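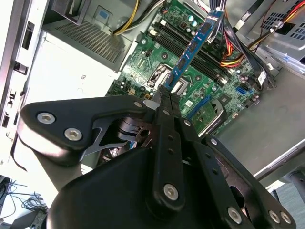 Huiling Song
Research associate, Broswood evaluation team

Notebook, July, started 09:40

Attendance file from Endik came back overnight. 1,727 pupil rows, of which 847 carry a code for the autumn reading programme. Tianyou's version had 15 more. The difference is pupils who changed school before the half-term cut-off; his script keeps them under the first school and mine drops them. Agreed to keep them. Intention to treat is what we wrote in the protocol, and the protocol stands.

Matching rerun with the corrected file. Prior attainment and free meals eligibility balance well. Days absent in the previous year does not: standardised difference still over the limit we set. Tried a narrower caliper and lost 191 pupils from the programme group, mostly from the two smallest schools. Not acceptable -- those schools are the reason the funder asked for the study. Went back to the wider caliper and put prior absence in the outcome model as a covariate. Cuiping to check that this still meets the baseline rule for the evidence tier we are claiming. If it doesn't, we claim the lower tier.

Fu reading scale, form B. Item 12 behaves oddly again. Pupils with high totals miss it more often than pupils in the middle. Read the wording aloud to Tae-yang, who took the second answer to be correct too. Leave it in for scoring, report totals with and without.

14:15. Call with Elibariki about delivery logs. Lastton schools recorded sessions by week, the others by day, so dosage can only be compared by week. Some logs give planned sessions in place of sessions held. He will ask the leads to mark which. Until then no dosage table goes in the draft.

Teacher survey: free-text answers not coded yet. Two coders, Tae-yang and me, separate passes, then compare. Use the old codebook but split "time" into timetable and preparation, as the pilot lumped them and we could say nothing useful about either.

To do
Rerun balance table with the movers in
Send item 12 note to Cuiping
Ask Endik what code 9 means in the absence column -- not in their key
Rename the merge script, there are two called final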